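Our house rules for hand-held gripper work, second go

I put up a list of rules for recording with the hand-held grippers back in July and have since had to change a fair bit of it. A few people asked for the current version, so I've written it out with the reasoning where I can remember it. 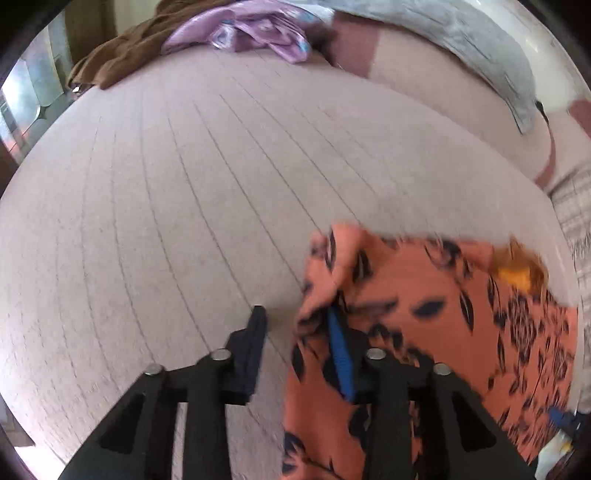
The first version ran to four pages and was mostly written by me at a desk. Kerstin Seidel read it and pointed out that half the rules were about the equipment and hardly any were about the cloth or the person doing the job. She was right. The new one is a page and a half.

Before you start

Check every pivot bolt on the fingers. Finger tight doesn't count, use the driver. If a finger has any side play, the tool goes back in its case with a tag on it and you take the spare. We lost 24 recordings to a wobbly finger because everyone assumed someone else had looked at it.

Wipe the lens with a dry cloth. Don't breathe on it first.

Open and close the tool fully, three times, slowly, before the first task of each session. The width readings depend on it. Reynaldo Saludo wanted this done before every single recording and I talked him down to once a session, plus any time the tool gets knocked or put down hard.

Phones, mail, medicine packets and anything with a name or address on it go out of the room. Same with framed photos. Blurring them later is a poor substitute, and we have missed things that way. If you're working in someone's home, ask them to walk through with you before you start, and give them the final say on what stays.

During the task

One garment at a time. If the tool picks up two, put both down and pick again. Don't shake one loose. Shaking looks fine to a person and teaches a machine a bad habit.

Grip on a fold where you can, with both fingertips on cloth. Stay off buttons, zips, hooks and beading. Straps are allowed, but only if they're sewn at both ends, and never as the only thing holding the weight of the garment.

Free hand stays out of it. This is the rule people break most. You see a sleeve caught underneath and your other hand goes straight for it. If you do touch the cloth, finish the task anyway and mark the recording as assisted. Don't delete it. The first list said to delete, and the result was that people simply didn't own up.

Work at the speed you'd fold your own washing if you weren't in a hurry. Dexter Ocampo is very quick and had to be asked to slow down, which he took well enough.

Mistakes stay in. A dropped shirt that gets picked up again is a good recording. A dropped shirt followed by swearing is also a good recording, but the audio gets stripped.

Don't tidy the bed first. The Irthorpe set was done on bare, smoothed covers and it was not much use to anyone. Leave pillows, blankets and other clothes where the household had them, provided nothing in the pile is private.

After

Write the label the same day, in ordinary words. "Pick up skirt, lay flat, fold in half" is enough. Use the name the household uses for the thing if you know it. We had a long argument over whether colour belongs in the label and settled on yes, but only where two similar garments are on the bed together.

Nine recordings, then a break of at least ten minutes. The tool isn't heavy but your forearm will disagree by mid-afternoon. Jocelyn Dizon had a sore wrist for a fortnight under the old list, which had no rule on breaks at all, and that one is on me.

Reject rate

Under the July list we kept 148 out of 176 in the first batch I reviewed. I don't have a fair comparison for the new rules yet, as the tasks have changed too, so I won't claim an improvement. Fewer arguments at review, at any rate.

Still unsettled

Whether to iron out the difference between left-handed and right-handed operators or just record which it was. At the moment we record it.

Whether satin and other slippery fabrics need their own grip rule. Noeline Nepia thinks so and has drafted a paragraph. I'd like to try it for a month before it goes in.

What to do about pets. The current wording is "cats out", which doesn't cover dogs.

If you're running something similar and your list says something different, leave a comment. I'm mainly after how other people word the free-hand rule, as ours still gets misread.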